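We use cookies to improve your experience on this site. By continuing to read you accept our cookie policy.

Storero hand-held grippers, the pair: a review after 1300 recordings

I bought the Storero pair in August for our small workshop in Lulldale, where we gather examples for a learning system that must sort small parts. Before this we used remote control of the arms with two joysticks, and it was slow and tiring work. With the hand-held pair, a person does the task directly with the grippers in the hands, and the arms learn later from these recordings. I have now 1300 recordings saved, so I think my opinion has some weight.

The price is not small. For the same money I could buy a good used arm. I also looked at the Malabanan set, which is cheaper, but it comes as one gripper only and most of our tasks need two hands. One hand holds the box, the other picks or places. If your tasks are one-handed, please look at the Malabanan first, it may be enough for you.

Setting up took me one evening. The manual is 23 pages and it is written clearly, except the part about calibration, where the order of the steps is wrong. You must first fix the plates on top of the grippers, then do the calibration. The manual says it the other way, and I lost two hours there. I wrote to the support and they answered the next morning, very politely, but the manual for download is still the old one.

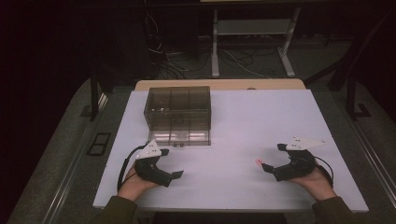 Reading time: 4 minutes

The task we record most is with small parts and a box with compartments. We use a smoky-brown plastic one that you can see through. I was worried that this kind of plastic would be bad for recording, and it is a little bit difficult, as the walls give reflections when the lamp is in a wrong place. This is not the fault of Storero. I put a white board on top of our wooden table and after this the small dark parts were much easier to find in the video. I recommend a white surface to everyone who starts.

Now about how they feel in the hand. The body is curved and goes around the palm, so you do not need to squeeze hard to keep it. My hands are medium size. A colleague with bigger hands complained that the edge presses on the thumb, and he takes a pause every 20 minutes or so. For me the first discomfort comes in the wrist and not in the palm, and it comes later in the session.

The jaws are good for boxes, tubes and folded cloth. For very small round things they are only acceptable. You have to come from the side, slowly, and close gently, otherwise the part jumps away. In my first week I threw away many recordings for this reason. Later I kept some of the failed ones on purpose, when the person made a second try and succeeded, and our model became better at correcting itself. I did not plan it, but I would do the same again.

The cables are my biggest complaint. Each gripper has its own cable, and when you cross your hands, the cables cross also. They are a bit stiff and you feel them pulling when you reach to the far side of the table. I now leave a loose loop beside each wrist, which helps a lot. I have seen that Clondimow sells a wireless pair, but I did not try it and cannot say if the signal is reliable.

The software deserves a few words. It starts fast, and one recording is saved with one press of the pedal. The pedal is sold separately, and I find this not very nice. Deleting a bad recording needs 9 clicks, if you can believe it. When you are tired in the afternoon you will be tempted to leave the bad one inside, and this is exactly what you should not do with training data. I made a small script that does it for me, but a buyer should not need to write one.

Tracking of the position is very good in the middle of the table. If you turn the hand so much that the top plate is hidden, the position is lost for a moment and the recording shows a small jump. After some days you learn to keep the plates up, and then it happens rarely. New people need to be told this before they start. I stuck a note about it on the wall.

Durability: so far nothing is broken. The rubber on one jaw is a bit polished from use, and I have ordered a spare. The spare arrived in 2 weeks.

Would I buy it again? Yes, but I would order the pedal and the longer cables in the same order and save the second shipping. For a hobby user it is too expensive. For a small team that records every day the joysticks can go in the cupboard.

My rating: 4 out of 5. I took one point away for the cables and the deleting.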